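Owl pellets, voles and a very happy Boxing Day
26/12/2021

So the family went for the big walk and I stayed behind with a tray, two pairs of tweezers and a bag of owl pellets, and I have had the best morning! I've been saving these since July, when Anselmo Manzano let me poke about in his old barn up at Kirdale. There's a barn owl that roosts on the crossbeam and the floor underneath is a treasure trove, if you have my idea of treasure.

If you've never pulled one apart, a pellet is the bit of dinner an owl can't digest. Owls swallow small animals whole or nearly so, and the fur and bones get packed together in the gizzard and coughed back up some hours later. A fresh barn owl pellet is black and shiny, almost as if it had been varnished. Mine had gone grey and crumbly by now, but the bones inside were perfect.

I soaked them in warm water (old ice cream tub, not going back in the kitchen) and teased the fur away bit by bit. The first pellet had three skulls in it. Three! Two field voles and a common shrew, and you can tell a shrew straight away by its teeth, because the tips are dark red. That's iron in the enamel, and it helps them stand up to all that crunching of beetles and woodlice. Voles are a different thing altogether. Their cheek teeth are zigzags when you look down on them, like a row of tiny folded paper, made for grinding grass all day long.

By lunch I had 17 skulls lined up on kitchen roll. Mostly field voles, a few shrews, one wood mouse, and one lower jaw I still can't place. It's too big for a shrew and the teeth look wrong for a vole. Anselmo thinks young rat. I'm holding out for water vole, as the beck runs right behind the barn, but I'd need the rest of the skull to be sure and of course that's the part I haven't got.

What gets me every time is how much one bird needs. A barn owl will take about 30 small mammals in a good week, and more when there are chicks to feed, so a field of rough, tussocky grass is worth everything to them. The one next to the barn hasn't been cut short for years and it is absolutely hopping with voles — you can part the grass and see their little runways, with neat piles of chopped stems left along them. Cut it like a lawn and the voles go, and then the owl goes too.

I've put the best skulls in a matchbox each, with labels, and the mystery jaw has one to itself. My niece has already asked for the wood mouse. She can have it when she's learned to spell Apodemus.

Next job is the Takus tin, which has feathers in it and possibly moth, so that's being opened outside.

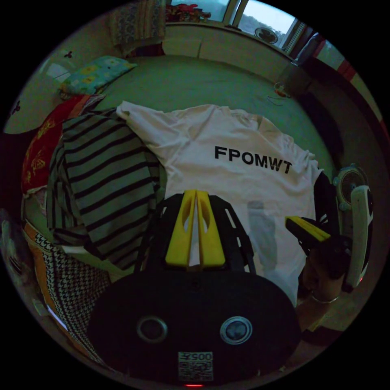 How I clean and keep small skulls

Soak them in plain warm water first and change it when it goes cloudy. Don't boil them, as the teeth drop out and you'll never match them up again. A soft child's toothbrush does for the outside and a cocktail stick for the awkward corners. Let them dry slowly on kitchen roll, away from the radiator, and write the place and month on the label before you do anything else.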